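Section 4. Entering your offset claims

Read this before you type a single number into Firunero. The software will add up whatever you give it. It won't tell you whether the carbon credits behind the figure are worth anything, and the sales brochure is vague on that point.

1. Open Ledger and choose New Claim.

2. Enter the tonnage from the certificate. Ignore the figure in the broker's email. In our trial entry the certificate said 200 tonnes and the email said 249.

3. Set Confidence. The default is 77 percent. Gisela Meinecke asked the vendor twice where that number comes from and got two answers. Change it to 25 until you have seen an audit report.

Caution: "Verified" in the drop-down means a file was attached. Any file will do.

4. Attach the audit report and press Save.

Note: a claim can't be edited after the November lock. 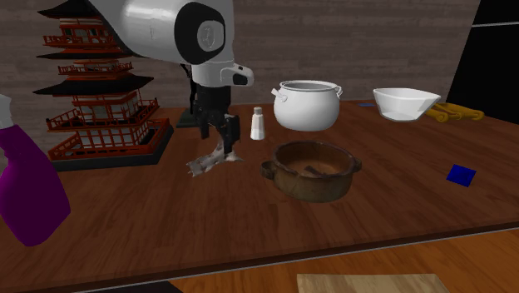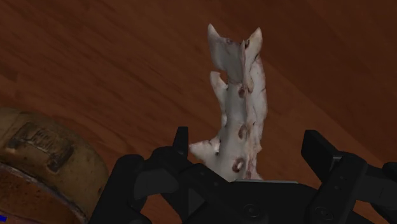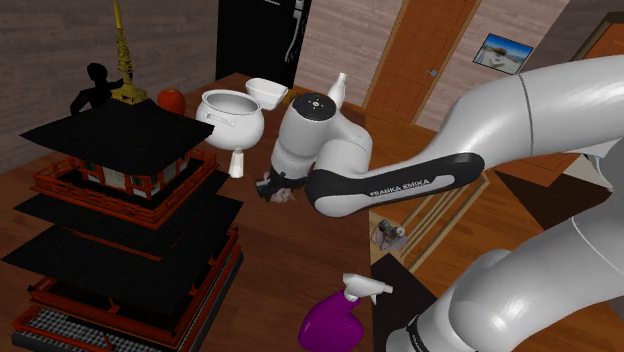 5. Run the Compare report against last year's emissions. If the total falls and your fuel bills didn't, go back to step 2.

6. Print the result with offsets shown on a separate line. The "net zero" badge can be switched off under Display, and we suggest you do so.

Section last checked by Wolfram Diekmann, 14/10/2023.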